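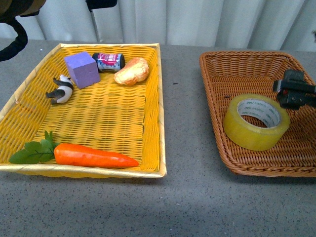
Basket-to-basket sorting with the Molero gripper over a roll of packing tape.

Kisterano Molero two-jaw gripper: bench review

The Molero is a parallel gripper sold by Kisterano as a drop-in part for small tabletop arms. The kit contains the gripper, a cable, a mounting plate and a license for the Soltley control software. Assembly took 30 minutes, most of it spent on cable routing.

We ran 100 picks between two wicker baskets, using a foam cube, a toy carrot, a bread roll, a small can and the tape. Foam and tape gave no trouble. The can rolled on the weave and accounted for 2 of the 3 failed picks. The third was the carrot — the jaws closed on the leaves.

Soltley logs jaw position but not force, a real gap at this price. Grip limits have to be set by hand for each object, and the manual covers this in one paragraph.

Recommended for light sorting work. For glossy or round items, order the soft pads with the kit. The standard ones are too hard.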